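News from the Winter Clothing Swap

Well, neighbors, it's that time again, and I have to say I was so pleased to see so many of you stop me outside the bakery to ask when the swap is coming back. It is coming back! We'll be in the Orkthorpe Reading Room on 10th November, doors open after lunch, and Oanh Tôn has promised to bring her ginger cookies again (two trays this year, since the first one went so fast last time).

We've been gathering things since July, when winter coats were the last thing on anybody's mind, and sweaters, hats and knits of every sort are still very welcome. Children's sizes are what we run short of, so please do have a look at the backs of those closets.
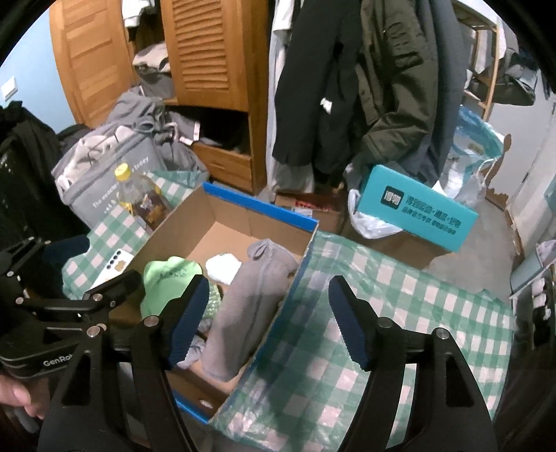 Do I have to bring something in order to take something home?
Come empty-handed if you like. We would much sooner see a coat on somebody's back than on our rack, and you can always bring a thing or two next year.

A few words about getting your donations ready. Please wash everything first, check the pockets (Fouad El Sherbiny found a house key in a parka last winter, and it took us seven weeks to get it home), and tie shoes and mittens together in pairs. Small things travel best in a box, and if you've wrapped anything delicate, leave the wrapping on and we'll see to it at the sorting table. Boxes and bags can be left with Mei-kuen Yuen at the Kettle any morning before the swap - just tell her it's for us and she'll put it in the back hall. 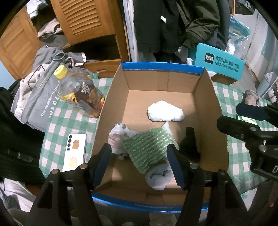

Bubble wrap in a cardboard box.

Anything left at the end of the day goes on to the Cledgate shelter, as always. Dymphna Nic Giolla is driving it over and would be glad of a strong pair of arms for the loading, so do give her a call if you're free that evening.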